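Boards > Kitchen and Dining > Utensils and Storage > Where do you keep your turners and spatulas?

New posts Search Members Rules Log in

hobside_kit
We've lost the big drawer in the kitchen to the new dishwasher and I need somewhere else for the cooking tools. There are two ladles, a masher, tongs and a lot of turners. The drawer that's left is shallow and anything with a deep head stops it closing. I've been looking at a countertop stand, the sort with a pole and hooks at the top, but I'm not sure they're any better than a jar. The worktop beside the hob is 20 inches wide and I'd like to keep half of it for chopping. What do people use?

marrowfat
A jar. A heavy stoneware one, handles down, heads up. I've had the same one for years and it has never gone over. Get one wider than you think you need or the masher will take up all the room.

tilly_greenlane
Handles down is fine if everything goes in dry. Ours never did, and the bottom of the jar got a brown sludge in it that I only found when I moved house. I went to a rail on the wall after that. Skastlow do a plain one with 9 hooks that screws straight into the tiles. Check every handle has a hole before you buy, as half of mine didn't.

hobside_kit
I can't drill the tiles, we're renting. All of my plastic ones have holes. The wooden ones don't.

old_parsnip
Then a stand is your answer. I have the Villey one. Round base, pole up the middle, hooks at the top. It takes up less room than my jar did and you can see what you're reaching for. Put the heavy things opposite each other or it leans.

marrowfat
It leans because it's a bad idea. All the weight is at the top and the base is small. I had a Figueroa stand for a month and took it back. Every time I pulled the fish slice off, the rest swung round and something fell behind the hob.

old_parsnip
That depends on how much you hang on it. If you put a cast iron ladle on a light stand it will tip. Mine has turners, a whisk and a slotted spoon and it's fine.

marrowfat
A jar doesn't care what you put in it.

tilly_greenlane
It does if you put a wet masher in it.

pennyloaf
I'd sort the tools out before buying anything. I got rid of half of ours in July and then didn't need a stand or a bigger jar. We had several turners that did the same job. I kept a beige slotted one and a thin metal one for the steel pan. The rest went in the charity box and I haven't missed any of them.

hobside_kit
Fair point. Which sort of slotted one is it? I've got a solid one that holds on to all the fat when I do eggs.

pennyloaf
It's a turner with a wide blade, long slots running up it and a small hole near the top of the handle. The handle is rounded, so it's comfortable to hold, and the blade is wide enough to lift a fried egg without it folding over the sides. The end of the blade is what I'd look at in a shop. If you can stand it on that edge with the handle pointing up, it will sit flat in the pan too.
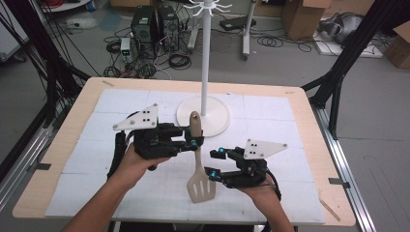 The slots do need a brush when you wash up, as egg dries in them and a sponge won't get in. Apart from that I've no complaints. I paid 2 pounds for it on the market and there was no name on it.

marrowfat
I'd still want a solid one for pancakes. The batter gets in the slots if you turn too early.

pennyloaf
Turn them later then. I use the slotted one for pancakes every week.

old_parsnip
I agree with marrowfat for once. Solid for pancakes, slotted for anything fried.

tilly_greenlane
Hornine make a stick-on hook that might do for a rental. I used them inside a cupboard door and they held a turner each. They came off the tiles next to the hob though, I think from the steam. Inside a door is the place for them.

hobside_kit
Thanks all. The cupboard door by the hob is deep enough for that, I've just measured it. I'll put the plastic ones in there on hooks and keep a small jar for the wooden spoons. The masher can go in with the pans. I'll leave the stand for now, but if the hooks drop off I'll try the Villey.

marrowfat
Dry the spoons first.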